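Os braços robóticos vão mesmo aliviar o trabalho ou só mudam o nome dele?

Publicado por turno_da_tarde
Secção: Trabalho e automação

Trabalho na separação e embalagem de brinquedos de madeira na Werkar, na unidade de Stumau. Em fevereiro a chefia apresentou um plano para pôr braços robóticos a separar blocos, por cor e por forma, e a passá-los para os tabuleiros. Dizem que ninguém sai e que as pessoas ficam "libertas para tarefas de maior valor". Perguntei quais eram essas tarefas e a resposta foi um diapositivo com setas.

Do que percebi, cada posto passa a ter 2 braços e uma pessoa a tomar conta. Hoje fazemos a separação à mão e rodamos de posto a meio do turno. Com o plano novo, a rotação acaba para quem receber formação. Alguém aqui já passou por isto? O que é que mudou no vosso dia, tirando o que vem no folheto? E convém pedir alguma coisa por escrito antes de começar?

osman_fora_de_horas

Passei por uma coisa parecida na Londthorpe, onde ainda estou. O trabalho pesado diminuiu, isso concedo. Em troca apareceu outro que não constava do plano: arrumar as peças como o sistema gosta delas, repor as que caem, limpar as superfícies, ficar a olhar. Ficar a olhar cansa mais do que parece. Quando separava à mão chegava a casa com os ombros moídos, agora chego com a cabeça em papa e não sei se fiquei a ganhar.

Desconfia sobretudo dos números da apresentação. A nós prometeram 100 peças seguidas sem intervenção. Quando perguntei o que contava como intervenção, descobri que endireitar um bloco com a mão não contava. Ora, endireitar blocos era metade do meu turno.

A tarefa em si é esta, blocos de madeira de várias cores espalhados num tampo com padrão de mármore:

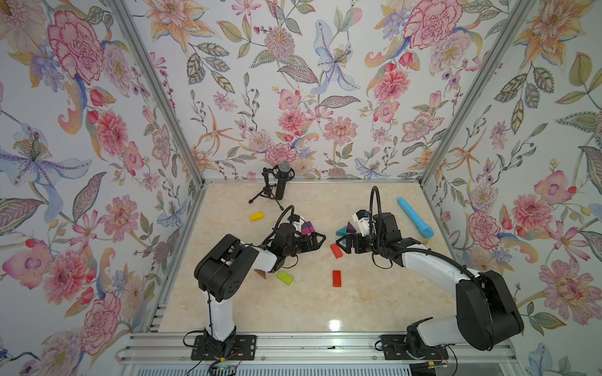
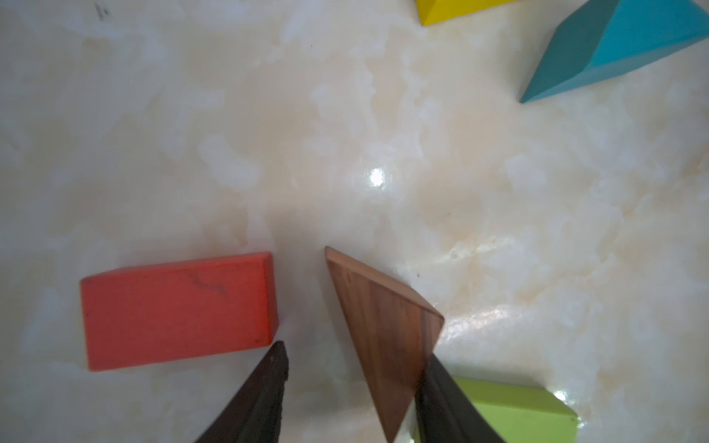
Quem responde quando o braço larga uma peça ou a põe no tabuleiro errado?

A empresa, em princípio, mas só se isso ficar escrito. Na prática o erro aparece no registo do posto, e o posto tem o código de quem lá está. Pede que o registo separe as falhas da máquina das falhas do operador, e que quem vigia possa anotar a sua versão na hora. Na Londthorpe só o conseguimos depois de 2 colegas terem sido chamados ao gabinete por causa de peças em que nem tinham tocado.

mariposa_77

Acho que estão a exagerar. No armazém onde trabalho puseram uma máquina de cintar e ninguém morreu. As pessoas habituam-se a tudo. Se te dão formação, aceita e cala-te, que fica bem no currículo.

linha_quatro

Uma máquina de cintar faz sempre o mesmo gesto e, se encrava, carrega-se no botão. Separar peças soltas, cada uma caída para seu lado, é outra conversa, e por isso não comparava as duas coisas.

Respondendo ao que foi perguntado, eu pedia isto por escrito:

A descrição da função nova e a categoria salarial. Se passas a vigiar e a corrigir equipamento, a função mudou – e "operador polivalente" é o nome que se dá quando não se quer mexer no salário.

A rotação. Insiste nela mesmo que digam que já não é precisa. Um turno inteiro a vigiar é demasiado.

O ritmo. Quem o define, quem o pode baixar e se parar a célula conta contra a pessoa que a parou.

O prazo da avaliação. No nosso caso a "fase experimental" não tinha fim marcado, e durante esse tempo todo não se podia reclamar de nada, por ser experimental.

Quanto a ninguém sair, lê a frase com atenção. Na minha empresa também não despediram. Deixaram foi de renovar contratos a prazo e de substituir quem se reformava. Passado um tempo éramos menos a fazer o mesmo, com a máquina parada em manutenção mais vezes do que gostavam de admitir.

turno_da_tarde

Obrigado aos que responderam com pormenores. Vou levar a parte do registo e a da rotação à próxima reunião. Se me mostrarem outra vez as setas, volto cá para contar.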